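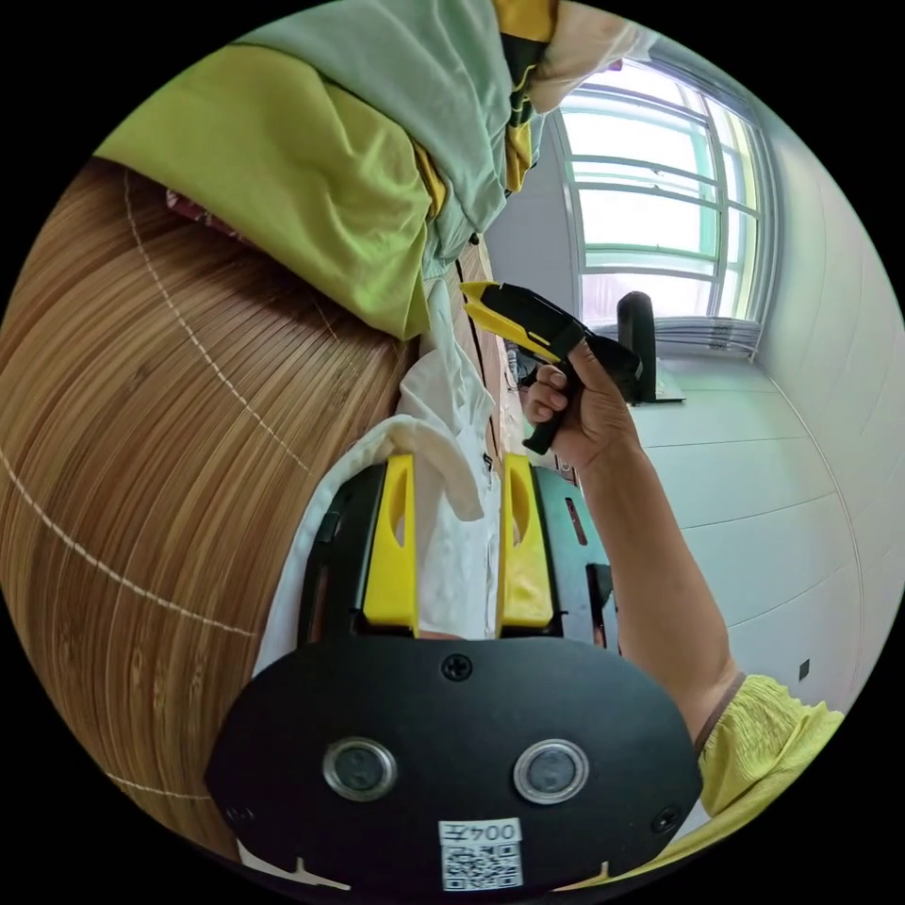
White cloth and yellow fingers, a good place to start.

Our Rikel gripper build has reached the laundry stage! Soft cotton is kinder to a beginner than towels, so start with one light piece and pinch it near a hem – slowly, and let the fingers close all the way before you lift.

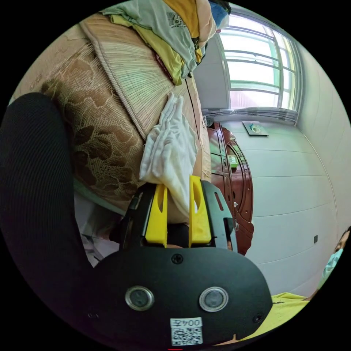 How many tries before changing the finger pads?
Up to 200 on thin fabric, then look them over for shine.

Smooth out the big creases by hand first, and fold toward yourself if your wrist gets tired (mine does, by evening). 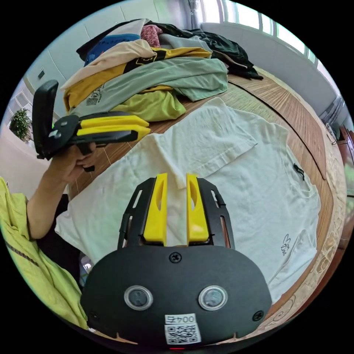 Yolanda Marín wrote back that she does 10 folds, rests, and tightens the finger screws before the next batch.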